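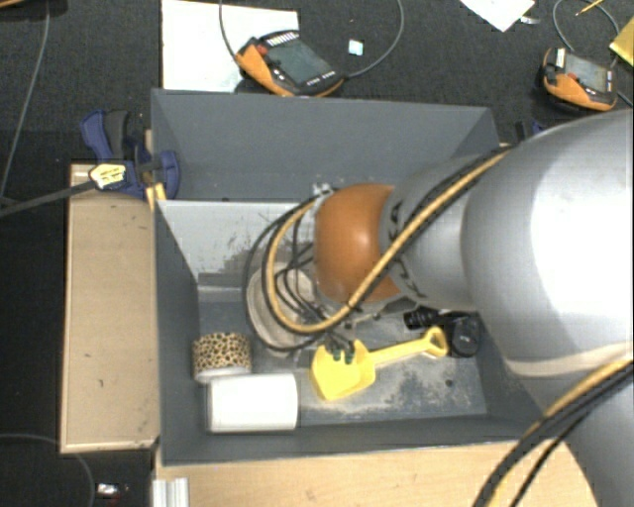
The first thing I learned at the Lockyer lab is that you don't talk to the person holding the stopwatch. I'd come up to Urnville for three days to write about a piece of research on robot grasping, and within ten minutes I had ruined a trial by asking where the coffee was. They were nice about it. They wrote "visitor" in the notes column and ran it again.

I should back up. The project is called Idik, and if that stands for anything I couldn't get a straight answer on what (I heard two versions, and one of them was rude). What it does is easier to explain. It's a way of teaching a robot arm to pick things out of a bin when it has never met those things before, and the part that got me on the train is that it learns mostly from its own bad grabs.

Now, people have let robots learn from failure for ages. You let the arm try, you mark the try as good or bad, and you feed the whole pile into a model that gradually gets better at guessing which grabs will work. The trouble is that "bad" is a really big word! A gripper that closes on thin air has failed. So has one that gets a perfect hold on a toy and then tips it out on the way up because it grabbed the light end. Those two mistakes have almost nothing to do with each other, and the usual method stuffs them into the same box and writes "no" on the lid.

Idik gives each failed grab a kind of address. Did the fingers touch anything? Did the thing move, and which way? Did it leave the floor? When in the lift did it get away? Then the model has to predict that whole story before the arm makes its move, and after the move it gets to compare. So it might go in saying, more or less, "I think I'll touch this, it'll swing to the left, and I'll lose it halfway up," and if that's the forecast it goes looking for another place to grab.

I liked this a lot, probably because it's how I learned to carry groceries.

**Why a toy shovel is hard**

Most of my three days went by at the side of a scuffed gray bin, watching the arm deal with whatever was put in there. Objects go in on purpose to be annoying. There's a roll with a leopard print that I got very fond of, and a plain white cylinder, which sounds like the easiest thing in the world until you remember that cylinders roll. And there's the bright yellow toy shovel.

The shovel is the star. Everybody in the room has opinions about it. A human picks it up by the handle without thinking, because a human knows what a handle is for. The arm has no idea. It has a shape with a broad scoop at one end, a long straight shaft, and an open D at the other end, and it can pick any spot it likes. The scoop is tempting, being the biggest target, but it's curved, so the fingertips tend to skate. The shaft is narrow and a good hold, but only near the balance point. Grab too far toward the blade and the handle end sags, catches on the bin floor, and levers the whole thing out of the fingers.

Under the old scoring, all of that came out as a no. Under Idik, the sag gets recorded as a sag. After enough of those, the model begins to nudge its choice along the shaft in the right direction, and you can watch it happen over the course of an afternoon if you have the patience. I mostly did. (There was a stretch after lunch on day two that I can't vouch for.)

**Okay, the numbers**

The comparison run was set up like this. Both methods got the same training budget, 571 grabs, which is tiny for this sort of work. Then each was tested on objects held back from training, 60 tries apiece per batch, with the bin re-laid to match the same floor plan each time. Getting the layout to match is tedious work. You're on your feet leaning over a bin, turning a cylinder a hair to the left while somebody else squints at a printout.

The plain yes-or-no method never got past half on the new objects. Idik landed at roughly 70 percent. What impressed the group more than the score was how soon it got good: it had pulled level with the other method's best result after only 328 of its training grabs, and kept climbing from there.

I asked whether 70 was good enough to use for anything. The answer was a cheerful no. A warehouse would throw you out at 70. But warehouse systems get there with mountains of practice on things that look a lot like what they'll be handling, and the whole question here was how far you can get on a small pile of tries with odd stuff. For that, the group thinks it's a strong result, and Westora, the small outfit that is paying for the second year, seems to agree. They'd like a picker that could be moved to a new job and be useful by the end of the week.

**Where it falls over**

I pushed on this, as one does, and got better answers than I expected. Clutter is the big one. When two objects are touching, the forecast gets muddled over which one moved, and the address it writes down for the failure can be plain wrong. The group showed me a batch where it had blamed the leopard roll over and over for a slip that belonged to its neighbor. Poor roll.

The labels also have to come from somewhere. A computer does the first pass, working from the cameras and the finger positions, but the odd cases still go to a person, and there are more odd cases than anyone had planned for. What do you call it when the shovel comes up, swings around, and drops back exactly where it started? They argued about that for most of a morning in April, I'm told, and the category they settled on is just called "shrug." It's in the paper. Page six.

Then there are the hoses. The arm wears its yellow hose and black cables on the outside, looped out by the wrist, and that loop flops about as the arm turns. At certain angles it hangs between a camera and the gripper right when you'd want a clear look at the fingertips. A grab seen through a tangle of cable makes for a shaky label. For now those tries get a lower weight in training, so a doubtful story counts for less than a clear one, and I thought that was pretty sensible.

**One more try**

On my last afternoon I was allowed to lay out a bin myself. I put the shovel in with its handle pointing up toward the far corner, and I set the white cylinder right near the blade, because I'm a bit mean. The forecast popped up on the monitor before the arm moved: contact likely, slide likely, loss early. It threw out that grab. It threw out the next one too. The third was a spot on the shaft I wouldn't have chosen, and the forecast said it would hold.

It didn't. The shovel came up maybe an inch, turned over, and clattered back down, and someone behind me said "shrug" and typed it in. Then they reset the bin and went again, and I finally got told where the coffee was.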